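Tratdale River Trust Completes First Stage of Cross-Border Water Survey

The Tratdale River Trust has completed the first stage of a joint survey of water quality along the upper Sowerby basin, carried out with partner agencies on both sides of the border. The work began in October under an agreement signed by the two regional governments earlier in the year.

Field teams collected 360 samples from 18 sites, including the reservoir at Skivton and the irrigation canals that serve farms farther downstream. Each site was visited by staff from both sides, who used the same methods and signed the same record sheets. 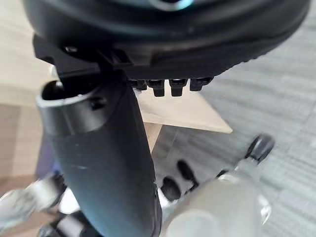
"The basin supplies towns that have not shared water data for 30 years," said Marietjie Le Roux, director of the Trust. "Both governments will now be working from one set of figures, and that is a condition for any agreement on how much water is drawn in the dry months."

Early results show higher salt levels in the lower canals than in the reservoir. The Trust has asked that these findings be treated as preliminary until laboratory checks are finished. A full report will be sent to the water ministries and to the farming districts — in both official languages — before it is released to the public.

The second stage will look at groundwater and will be led by Manon Bergeron, the Trust's senior hydrologist. Chelsea Hulme will continue as liaison to the district councils. Landowners who wish to have a private well included may apply through the Trust's Skivton office.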